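4.2 Picking shiny parts from a pile

I'll admit I expected this to be the easy bit of the study. We had 1,929 recorded grasps from the Dorkenberg bench, most of them on matt plastic parts, and I thought the policy would carry over to bare metal without much fuss. It didn't! On bevel gears our first version (the one we call Jiltport) closed on thin air far more often than I'd like to print, mostly when a bright patch on one part ran into a bright patch on its neighbour.

So we went back and collected another 700 grasps on metal only, using the wrist camera and nothing else, with gears left lying against and on top of flat discs – the sort of muddle you'd get if you tipped out a box of spares.

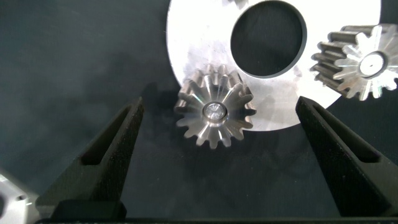 Figure 3. Wrist view with the fingers open: a small bevel gear between them, partly overlapping a large ring-shaped disc, and a second gear resting partly on the disc's right edge.

We kept the network exactly as it was and changed only the training mix, plus a small random shift in brightness for every clip. With that, 88 per cent of the test picks ended with the right gear lifted clear. I was pleased with that, though the failures are more interesting to me. Nearly all of them were gears tilted on a disc's rim, where the fingers came down square and one tip touched the disc first. Trakar, our contact check, caught most of these and backed off, but it then tried the same approach again – up to 3 times before giving up. We come back to this in Section 5.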